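Home Explore Notifications Messages Lists Bookmarks Profile More

Orlando Ospina
Thread on what we're asking for in the two-arm robot budget, and what we left out. Long one. 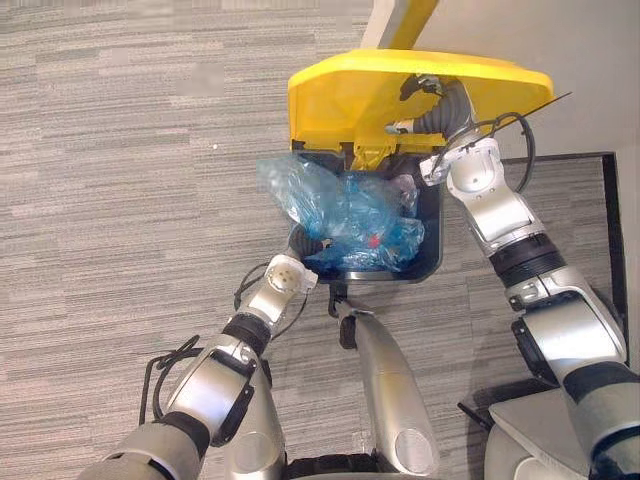
The budget line everyone skips past is the room itself. We priced arms, grippers and a computer, and for the first draft we put nothing down for bins, liners, mats or floor. Then you look at one ordinary trash job. The right arm is up behind the yellow lid, the left gripper is down in the opening against a blue bag, and a black cable loops off each arm. Every item in that job has to come out of somebody's budget, and in our first draft most of them came out of no budget at all.

2/ Background. I do equipment planning for a facilities group at Parry. We look after office buildings. The question I was given was whether to buy a second two-arm unit next year, lease one, or wait. I've been writing the request with Priya Hutchins in purchasing.

3/ I'm leaving dollar figures out of this. Our quote is tied to our volume and wouldn't help you. I'll stick to which lines exist and which ones we missed.

4/ Line one, the unit. Arms, body, base, controller. Two vendors bid. Pernemetti sells it as one package. Flostetdale splits it into parts, so their first page looks cheaper until you add the controller and the mounting.

5/ If you get a split quote, ask them to send it again as a total for a working unit on your floor. Priya did that and the gap between the two mostly closed.

6/ Line two, grippers. Buy spares with the unit. We didn't last time. Fingers wear, and a job where the fingers go into a plastic bag is a different job from picking up a box. We are asking for 2 spare sets per arm and a box of finger pads.

7/ Ask whether the spare set goes on with normal tools or needs a service visit. Pernemetti said normal tools. Flostetdale said normal tools "in most cases" and we are still waiting to hear what the other cases are.

8/ Line three, cables. I had this under "misc" and Brayan Alvarado made me pull it out. He runs the floor crew and he's the one who replaces them. A cable that has to reach every position the arm can reach will have slack in it at most positions, and slack catches on things. Bin lids have edges and hinges.

9/ So: a full spare cable set, plus clips and sleeve, plus a half day of labor to route them after install. Brayan wanted a full day. We settled on a half day now and another half day after the first month, when people know where the loops end up.

10/ Line four, bins. This one got laughed at in the review. We have at least three kinds of bin across the buildings, and the lids all open differently. A hinged lid takes one arm out of the job the whole time the bin is open. That leaves one arm for the bag.

11/ You can spend on this in two ways. Pay for more setup time so the robot handles every bin you own, or replace the bins with one kind. Replacing bins is dull and it costs less than I expected. We are replacing them in the pilot building only.

12/ Somebody in the replies is going to say take the lids off. We asked. The tenants want lids.

13/ Line five, liners. Thin liners stick to themselves and bunch up. We currently buy whichever is cheapest that quarter, which means the material changes on us. For the pilot we asked for one liner, one supplier, all year. Flor Zapata in supply agreed as long as it fits the bins we already stock.

14/ Color came up too. Flor can get the same liner in blue or clear. We went with blue and put it in the spec so it doesn't change halfway through.

15/ Line six, floor. Carpet, hard floor and mats are three different surfaces to plan for. If your unit is on wheels, ask the vendor for the tallest mat edge it will cross and get it in writing. Then go and measure yours. Ours are not all the same height, even the ones bought together.

16/ We put in a small amount for swapping mats in the pilot building. If it isn't spent it goes back.

17/ Line seven, people. The biggest line after the unit, and the one I got most wrong. I budgeted operator training once. You need to budget it again every time someone leaves. We now carry it as a yearly line.

18/ Marjorie Fothergill, who signs the request, asked a fair question: how many hours a week will a person be standing next to this thing? My first answer was that it depends. She sent it back. So we wrote a number for the first half of the year and a lower number for the second half, and she can hold us to both.

19/ Line eight, service. Read what the contract calls a response. With one vendor a response is a phone call. With the other it's a person in the building. Those are different products and we had them side by side in one column.

20/ We asked both for a loaner clause. Pernemetti has one after 8 working days down. Flostetdale will sell it as an add-on.

21/ Line nine, storage and power. We don't have a room for it. We have room 601, which has chairs in it. Moving chairs is free, apparently, but the outlet is on the wrong wall and an electrician is not free. Walk the room before you submit.

22/ Line ten, software. The planning tool we use, Dollevum, is charged per unit, so a second robot means a second license. It was in nobody's draft. Check how yours is counted.

23/ Buy vs lease. Leasing looks good if you think the hardware will change a lot, and I do think that. But both leases we saw charge for wear on the grippers and cables, and those are the parts we wear out. Once Priya added our replacement history from the first unit, the lease lost most of its advantage.

24/ Waiting is also a real option and I put it in the request with its own column. Cost of waiting for us is low. The first unit keeps working on its current jobs. We'd lose the pilot building's slot and have to ask for it again.

25/ What we submitted: buy one, Pernemetti, spares included, pilot building only, bins and liners fixed for the year, review in May before anything else is ordered.

26/ What I'd do differently: pick the job first and list everything the robot touches while doing it. Lid, bag, bin, floor, mat, wall if it gets close. Then find out who pays for each of those now. I started from the vendor's quote and worked outward, and that's how we got a draft with no bins in it.

27/ A few people asked for the sheet. I can't share ours but I can share the blank one with the headings. Reply here and I'll send it when I'm back at my desk.

28/ Correction to 6: the finger pads come with the spare sets from Pernemetti, so we took the extra box out. Priya caught it.

29/ And for the person asking about insurance: it's under the building policy for us, so no separate line. Check with whoever handles yours before you copy that.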